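生産自動化論 講義資料 第2章
組立工程へのアーム導入と作業者の職務変化

2.1 対象工程
本章では、Kinura社の小型機器組立ラインで検討された、卓上での挿入作業の自動化を扱う。導入前は作業者2名が手作業で担当していた。検討はまずシミュレーション上で行い、その後に実機の配置を決めている。

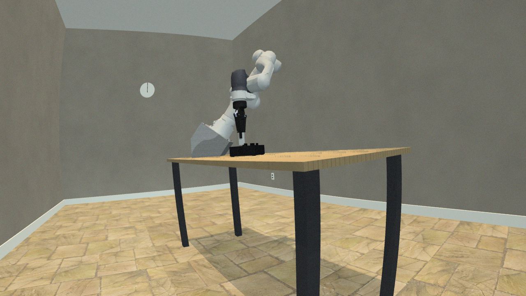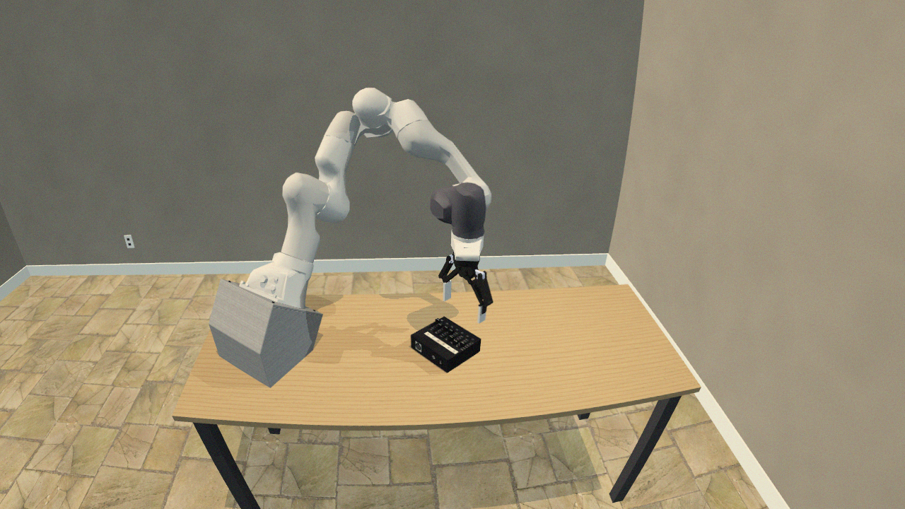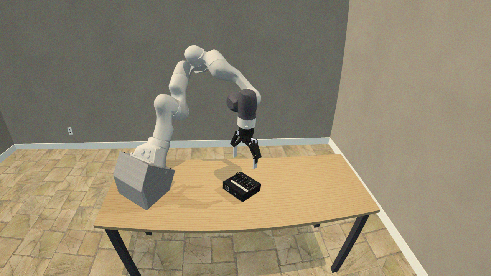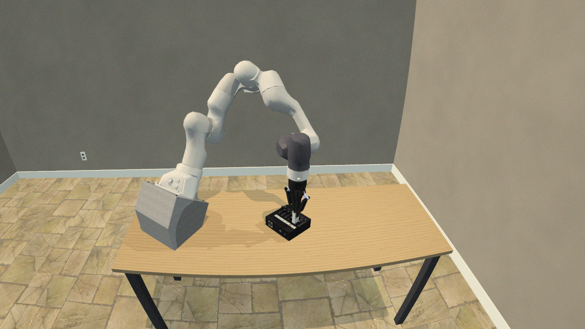 図2-1 卓上アームと黒色の箱形機器(シミュレーション画面、視点・時点は各図で異なる)

2.2 作業の分解
挿入作業は、把持、位置合わせ、挿入、開放、退避の各動作に分けて記述する。人が行う場合、位置合わせと挿入は連続した一つの動作になりやすく、標準作業書にも「差し込む」としか書かれていないことが多い。アームに移す際には、接近方向、許容するずれ、押し込みを中止する力の値を個別に定める必要がある。Kinura社の事例では、この記述作業に最も時間を要した。熟練者への聞き取りは27項目に及んだ。

2.3 シミュレーションの範囲
事前検証では、部品の初期位置を変えながら2,355回の試行を行った。確認の対象は到達範囲、干渉、手首の姿勢である。部品の寸法ばらつき、ケーブルのたわみ、照明の変化は含めていない。したがって、試行の成功率をそのまま実機の稼働率と読み替えてはならない。

2.4 職務の変化
導入後の計画では、作業者の担当は次のように移る。
・部品供給と供給姿勢の確認
・停止時の原因の切り分けと復帰操作
・200個ごとの抜取検査と記録
・条件変更の申請

手を動かす時間は減るが、監視と判断の時間が増える。停止の頻度が低いほど復帰操作の経験は蓄積されにくく、定期的な訓練を勤務時間内に組み込むことになる。また、従来は作業者が挿入時の手応えで検出していた不良が、後工程まで流れる可能性がある。検出の責任をどの工程に置くかは、設備の選定より前に決めておく事項である。

評価制度も見直しの対象となる。従来の指標は1人当たりの処理数であったが、導入後の処理数は主に設備条件で決まる。復帰までの時間や、改善提案の採否を指標に加える案が出されたが、前者は急いだ復帰操作を促すおそれがあり、安全手順との整合が課題として残った。

2.5 演習
(1) 自分の知る手作業を一つ選び、2.2の形式で動作に分解せよ。
(2) 各動作について、作業者が感覚で判断している量を挙げ、測定方法を述べよ。
(3) 2.4の抜取検査を作業者が担当する場合と、別部署が担当する場合の得失を比較せよ。

提出は6月の中間回まで。A4判2枚以内とする。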